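The kitchen that exists only on a screen

How a small team in Mukley collects lessons for a robot, one pick at a time

By Danilo Vasić

At nine in the morning the office of Trellden is very quiet. The company rents the second floor above a bicycle shop in Mukley, and the loudest thing in it is the kettle. Two people sit with controllers in their hands and look at their monitors. They are moving a robot arm in a simulated kitchen. They will do this until lunch, and after lunch two other people will do it.

What they produce is called a demonstration. A person guides the arm through a small household task, and the computer saves everything: the pictures from the virtual cameras, the position of each joint, the opening and closing of the fingers. Later a learning system studies these recordings and tries to find out what to do when it meets a similar kitchen. The project has the name Grornico, and when I visited in July it had 1436 accepted demonstrations. The team was not satisfied with this number. They wanted more, and they wanted them to be less similar to each other.

I had expected to see mostly the full view of the room. But the operators spend much of their time with the close view over the gripper, where the two black fingers are large and the marble counter is seen from above. In this view the difficult part of the work becomes clear. The hand covers a good part of what it is reaching for, and the operator must decide how far to close it and which way to turn.
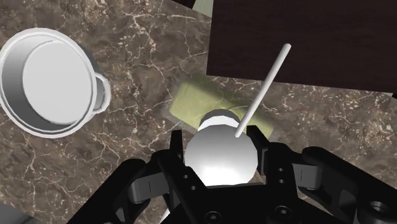
What makes a good example

The rules for an accepted demonstration fill 6 pages, and they changed several times since the spring. At the beginning the team kept only the perfect ones. The arm went directly to the object, took it and put it down in the right place. The system which learned from these recordings was elegant but helpless. When it missed an object by the width of a finger, it had never seen what a person does after a miss, so it continued as if it was holding something.

Now the operators are asked to keep their small mistakes, if they repair them. A grasp that is too high, a second approach, a pause before the hand goes down: all this may stay. What may not stay is confusion. If the operator wanders over the counter for a long time without deciding, the recording is deleted. The line between a repaired mistake and confusion is not easy to draw, and I heard two operators discuss one recording for the whole of a coffee break.

Each operator records in blocks of 85 attempts. After a block there is an obligatory rest, away from the screen. The reason is partly the eyes and the hands, but also the data. A tired person begins to repeat the same movement, and the system learns the habit of the person together with the task.

A room full of distractions

The second thing which surprised me was how much is in the kitchen that has no role in the task. A green bottle with a red cap stands on the counter, a small teddy bear sits near the edge, and on the wooden table behind there is a wine glass. The objects are changed and moved between sessions by a program. A robot that has learned only on a clean counter, I was told, will be lost in the home of any real family.
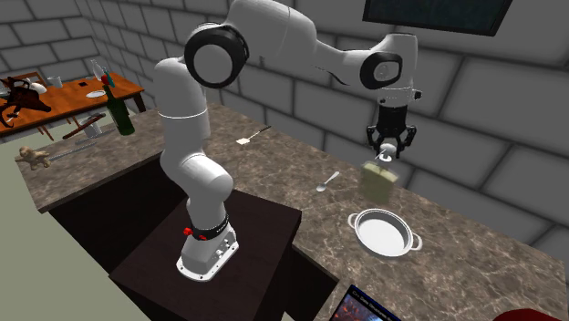

The program which mixes the objects is the oldest part of Grornico, and also the part about which the team complains the most. Sometimes it places things so that a task is impossible, and the operator has to reject the whole arrangement and ask for the next one. In the first weeks this happened very often. They wrote a check that tests whether the arm can reach the target before a person sits down to it, and the mornings became calmer.

Simulation has obvious advantages. A dropped glass costs nothing, and the kitchen returns to its start position in a moment. The disadvantages are also known to everybody in the room. Contact between objects is calculated, and the calculation is a simplification. Soft things are especially difficult. An operator who has cooked all her life told me that the sponge is the worst object in the collection. Her hands know how a sponge should behave, and on the screen she must forget it.

For this reason Trellden plans to add 100 demonstrations from a real kitchen, recorded with a real arm, before the end of the year. It is a small number beside the others. The team hopes that it will show where the simulated lessons fail, and which of them should be recorded again. The real kitchen is already chosen. It is the one at the end of their own corridor, and the kettle will have to move.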